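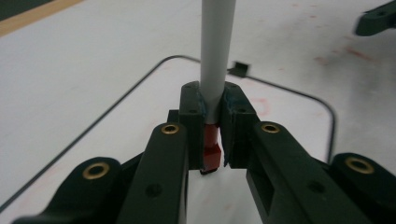 1/19/13

Back at the glaze tests after the break, and the cupboard is in a worse state than I left it. Batch 16 had settled into a proper brick at the bottom of the bucket, so most of the morning went on scraping, sieving and muttering. Got it through the fine mesh in the end, but I wouldn't trust the water content now. Will mix fresh, 200 g dry, and keep the old stuff for insides of mugs.

The Mirkness clay is lovely to throw (so smooth!) but it does NOT like our usual white. Crawling all over the shoulders of both test bowls – bare patches as big as my thumbnail. Simin thinks I'm handling the biscuit too much and leaving grease on it. Might be. She also said to try the white thinner, one quick dip and out, and I'm going to do that first as it's the least work.

Tile 567 is the one I'm really pleased with. It's the Petkov ash recipe with the extra clay in, and it has gone a soft speckled oatmeal, breaking brown over the edges. Refilwe wants it for her jugs already. I've told her to wait till I've had it on an upright piece, it might run like mad.

Kiln: slow again getting up to 2205 (Fahrenheit, the old controller won't do anything else). Consuelo reckons it's an element on its way out. Somebody ring Trusik and ask what they want for a set before we get to the next big firing.

Next: thin white on four Mirkness tiles, two wiped with a damp sponge and two not. Ash glaze on a tall cylinder with a biscuit saucer under it. More cones. Find out who's got my good sieve – Nandi?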